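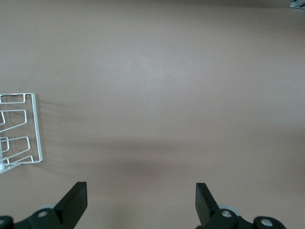 Nonis Rack Sorting Set
README, revision of Feb 7, 2019
Maintainer: A-yeong Cho
Layout and labels: Beat Aebischer

Contents

Nonis is a set of short records of kitchen sorting done on a tabletop. The task in each record is to put lids, plates or boards into a wire rack, or to take them out again and stack them next to it. The set contains 306 records. Of these, 200 are loading records and the other 106 are unloading records.

Directory layout

records/ one folder per record, numbered from 001
labels/ one text file per record, same number as the folder
layouts/ start and end positions for each rack placement
split.txt list of records held back for testing
CHANGES revision notes

Items

Racks. Wire racks of the type sold for dishes or pot lids, with angled dividers. White coated wire is the most common. The rack code is given in the first line of each label file. Evusell racks use codes starting with E, Wallner racks use codes starting with W.

Lids. Glass and steel, with a center knob. Lids with a side handle were dropped after the first round and do not appear in the labels.

Plates. Flat dinner and side plates. No bowls.

Boards. Thin plastic cutting boards only. Anything thicker than 15 mm does not fit the Evusell slots and was left out for both rack types to keep the lists equal.

Surface

All records use a tabletop with a matte finish. No cloth or mat is laid under the rack. The rack may stand anywhere on the surface, including close to a side, and its long side is not always parallel to the table edge. Placement is stored in layouts/ as left, middle or right, plus a turn value in degrees.

Lighting

Room lighting was not fixed. Thin wire casts narrow shadows on the tabletop, and in some records these are easier to pick out than the wire itself. Larger soft shadows also occur. Shadows are not labeled. Users who fit their own slot outlines should check them against the wire and ignore the parallel gray lines next to it.

Label format

Line 1: rack code
Line 2: task (load or unload)
Line 3: item list, separated by commas
Line 4: slot order, counted from the end nearest the wall
Line 5: result (done, partial, stopped)
Line 6: remarks, may be empty

A record is marked "partial" if at least one item ended in the wrong slot or leaned across two slots. "Stopped" means the task was ended before the last item was placed.

Split

100 records are listed in split.txt. Please do not tune on these. The split was drawn by layout, so a placement used for testing is not found in the remaining records.

Known problems

Slot order is reversed in the label files for some W racks turned by 180 degrees. A fix is planned for April.

The small end slot on some racks is too narrow for plates. It is still counted in the slot order.

Remarks from the first round use "holder" and "rack" for the same thing.

Related sets

Clollitz covers drawers and cutlery trays and uses the same label format, except that line 4 gives the compartment. The two sets can be read with the same loader.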